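Lovus: desktop tower refurbishment set, README

Maintained by Frida Thygesen for the Bredurard repair bench
Last revised in September

What this covers

Lovus is a folder of notes, part records and pictures from stripping and rebuilding office desktop towers. It began as a shared list of which parts could be moved from one machine to another. The pictures were added later.

There are 691 entries at present. Each entry is one job on one machine, such as a memory swap or a new power supply. A machine that had three jobs done has three entries, and they share the same machine number.

Laptops are kept in a separate folder called Kanon, which has its own README. All-in-one machines are not recorded anywhere yet.

Folder layout

entries/ has one text file per job
parts/ has the parts list, sorted by type
pictures/ has the pictures, named by machine number
old/ has entries from before the numbering changed. Leave these alone.

Fields in an entry

machine: the number on the bench sticker
job: one of remove, fit, clean, check
part: the type of part, using the words in the list below
time: minutes spent, whole numbers only
state: good, worn, failed or unknown
notes: anything else, in ordinary sentences

If the job was stopped before it was finished, put "stopped" as the first word of the notes. Time is capped at 60. Anything longer gets split into two entries.

Words for parts

We had four different names for the drive cage at one point, so please stick to these.

Board: the motherboard, with whatever is soldered to it.
Processor: the chip only. The cooler is a separate part and gets its own entry.
Memory: one module. Two modules are two entries.
Supply: the power supply with its leads.
Optical bay: the metal bracket for the disc drive, and its latch.
Drive cage: the bracket for hard drives. The carrier that slides into it is "carrier".
Card: any expansion card. Say which kind in the notes.
Bezel: the plastic front of the case, including its clips.

The tower laid on its side, side panel off:

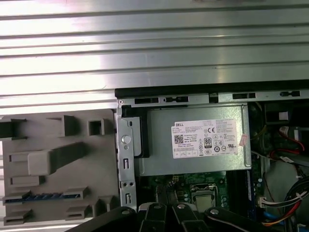
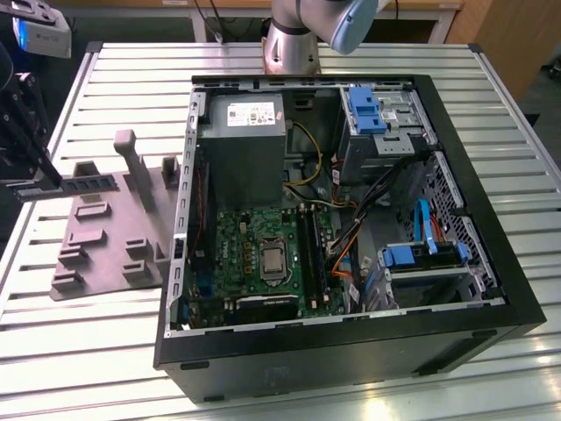
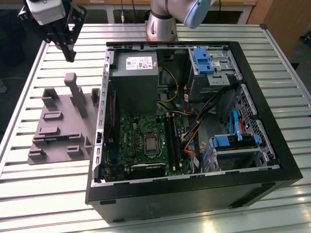 Order of work

The written procedure has 6 steps and has not changed much since the first version.

1. Unplug at the wall, take out the mains lead and hold the power button in for a few seconds.
2. Lay the tower down with the removable side facing up. Take the side panel off and stand it somewhere it won't be kicked.
3. Note where each cable goes before pulling any of them. A pencil sketch is fine.
4. Unplug the data cables at the drive end first, then at the board.
5. Take out cards, then memory, then anything in the way of the part you want.
6. Put loose screws in the tray with the machine number on it.

Rebuilding is the same list backwards. Check that no cable is resting on a fan before the panel goes on.

Known problems

Times in the earlier entries include looking for tools, so they run long. We haven't corrected them.

"Worn" was used very loosely for bezels. Some people meant a scratched front and others meant a clip that no longer held. Read the notes before relying on it.

Six entries have a machine number but no part. They are marked "unknown" and should be left out of any totals.

Cable colours are not a field. Colours differ between makers and between batches, and an orange data cable in one machine may be a blue one in the next. Go by the connector.

The processor and cooler were recorded as one part until the list above was agreed. Entries from before then say "processor" for both, and I've only been able to separate the ones where the notes were clear enough.

Adding an entry

Copy blank.txt from the top folder, fill it in and save it under entries/ with the machine number first. Pictures are optional. If you add some, take at least one with the whole inside of the case showing, as close-ups are hard to place afterwards.

Please don't put customer names in the notes. Nic Giolla keeps its own records of who sent what, and the machine number is enough to match them up.

Corrections can go straight into the entry. Put your initials after the change and leave the old value in brackets. For changes to the parts list, ask Frida first, as the stock sheet reads from the same file.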